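What is an obituary?

by Cecilia Amegashie

An obituary is a piece of writing about a person who has died. It tells readers that the person has died and says something about their life. You say it like this: oh-BIT-chew-ree.

Obituaries are printed in newspapers and put on websites. Some are very short. Others fill a whole page.

Who writes them?

Most are written by the family, often with help from a funeral director. A funeral director is a person whose job is to look after the body and plan the funeral. Newspapers also have their own writers, who write longer obituaries for people who were well known.

What goes in one?

An obituary usually gives the person's full name, how old they were and where they lived. It may name their husband or wife, their children and their grandchildren. It often says what work they did and what they liked doing. At the end there may be a line about the funeral, so that people know where to go and when.

Imagine a woman called Mrs Zinchenko, who lived in the town of Purkodow. Hers might begin like this:

"Mrs Zinchenko taught at Drisent School for 17 years. She had two sons and a dog called Tulo, and she swam in the lake every May."

You never met Mrs Zinchenko, but now you know a little about her.

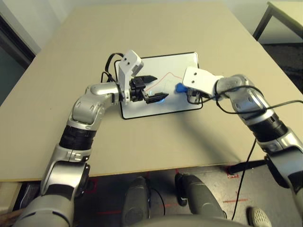

Families sometimes want to make something of their own to go with the obituary, and many make a memory board. People pin or stick things on it, such as photographs, letters, tickets and drawings, and it is put on show at the funeral or kept at home. You can use card, cork or a plain board. A white one with a black border makes a good start, as the border works like a picture frame. Put the largest photograph on first and fit the smaller things round it. Write a name under each person if you can, so that cousins who have not met them will know who they are.

Online memory pages

Many obituaries on websites have a page where visitors can leave a message or light a candle made of pictures on the screen. Ask a grown-up before you write on one, because strangers may be able to read it.

Are obituaries old?

Yes. The ancient Romans put up notices about deaths, and people have carved words on gravestones for a very long time. Old obituaries are useful to anyone finding out about their family, and many libraries keep copies.

Words to know

Funeral: a gathering to say goodbye to someone who has died.
Mourner: a person who is sad about a death.
Eulogy: a speech about the person, given at the funeral.

Page last checked January 13, 2022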